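Shared shop in Ziltdale builds its own suturing robot

ZILTDALE - Members of the Lorwood workshop have spent 4 months putting together a small robot arm that handles a curved needle and green suture thread, working from a bench at the back of the shop.

The project is led by Samran Thepsuriya, a retired machinist, and Hongmei Xiong, who writes the control software. They call the arm Furard. It carries a small camera close to the jaw.
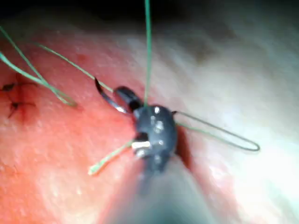
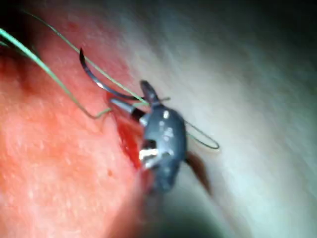 Needle and green thread at the jaw of the Furard arm, over the tissue surface.

The jaw was the hardest part to get right, Thepsuriya said. A curved needle tends to roll when it is gripped, and a few degrees of roll put the point in the wrong place. The group went through nine versions of the jaw insert before settling on one with a shallow groove.

"Driving the needle is one job and managing the thread is another," Xiong said. "The thread goes wherever it wants. Most of my evenings go to the thread."

The group has spent $2,893 so far, most of it on motors and a used power supply. Members chipped in for the first order of parts, and the workshop covered the rest from its tool fund. Panya Saengthong machined the wrist joint on the shop lathe and is now making a second one with tighter bearings.

Furard is run by a person at a hand controller. Xiong wants the arm to place a stitch without help, and plans to record 100 stitches done by hand control first so the software has something to work from. The robot is a hobby project and will not be used on people or animals.

Kohei Oda, who looks after the electronics bench, said the wiring will be redone before the arm is shown to visitors. One motor cable rubs against the base when the arm turns all the way to the left.

The workshop plans to demonstrate the arm at its open house in April. Drawings for the jaw and wrist are kept in a binder at the front desk, and members may copy them.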